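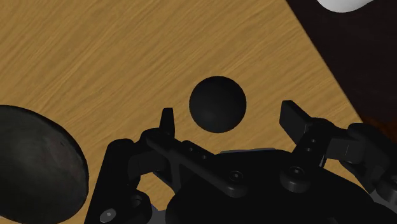
The Drerkard Quartet collects all four of the science fiction features Iida Salminen directed for Heiskanen Pictures, on disc for the first time and with the reels in the right order, which puts us ahead of the old TV broadcasts. Salminen never had money for monsters. In The Visitor at Salludwood, the alien intelligence that brings a farming town to its knees is a sphere, and when it first turns up it's about as threatening as a black ball on a wooden tabletop. Give it twenty minutes. By the time the mayor starts asking it for advice, you'll be keeping an eye on your own furniture.

Grelletti Home Video edition
4 discs, region free
Limited to 2000 numbered copies
Shipping from Jun 10, 2021

What's in the box

Disc 1: The Visitor at Salludwood
A sphere lands, says nothing, and is elected to the school board. This is the one everybody has heard of, usually from an uncle. The full ending is back, including the church supper the distributor took out for being "too long and mostly soup." It is both of those things and we wouldn't lose a minute of it.

Disc 2: The Tin Orchard
Robots pick apples. The robots get tired of picking apples. Salminen shot it with three costumes and a good deal of walking in circles, and the uprising looks surprisingly crowded if you don't study the dents. Best score of the four, played almost entirely on a pump organ with a leak.

Disc 3: Last Bus to Saturn
The comedy, according to the poster. Passengers on a commuter spacecraft discover that the driver has retired mid-route. People who love this film really love it, and they write to us. Everyone else should try it late at night and a little hungry.

Disc 4: Drerkard
Her last film and her strangest. A lighthouse keeper receives weather reports from a planet that doesn't have weather. There are long silences. Please don't send the disc back on account of the silences, as the sound is working.

Picture and sound

All four films were scanned from the original negatives, apart from the second reel of The Tin Orchard, where the negative had spent too many years near a boiler and we used a projection print. You'll notice the change. The greens go a bit swampy and then recover. Our restorer, Santeri Turunen, repaired 1440 damaged frames by hand across the set and left the visible wires alone, on the grounds that Salminen had left them alone too. Film grain is intact. If you prefer your old movies scrubbed until everybody looks like a candle, other labels can help you.

Sound is the original mono. We considered a surround mix for about as long as it takes to say "surround mix."

Extras

300 minutes of them, spread over the four discs:
- Commentary by Santeri Turunen on The Visitor at Salludwood and Drerkard
- Salminen interviewed in her kitchen, with kettle
- The soup scene, unedited
- Costume tests for The Tin Orchard, including the one that fell over
- Trailers, two of which give away the ending
- Booklet with new essays and a map of the bus route

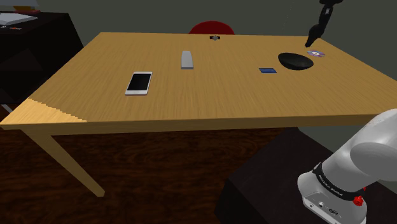 Phone and remote on the table.

A word on running times

Salminen didn't believe in recaps, and characters in these films tend to say the important thing once, quietly, on their way out of a room. Viewers who check their messages during Last Bus to Saturn have reported losing an entire moon. The pause button works on all four discs. So does the chapter menu, although we let the director's own chapter titles stand, and "Later" and "Later Still" may not get you where you meant to go.

Subtitles
English and English for the hard of hearing. The sphere's dialogue is subtitled as [hum], except for the one time it isn't.

Ordering

One box per customer until the end of the month, then as many as you like if there are any left. Boxes are packed flat in stiff card. Numbers are assigned in the order we pick them off the shelf, so requests for a particular number will be read with interest and ignored. Orders placed in May as preorders go out first.

Damaged case? Write to us with your order number and we'll mail a replacement case. Scratched disc, same thing. Disliked the ending of Drerkard? See the booklet, page one.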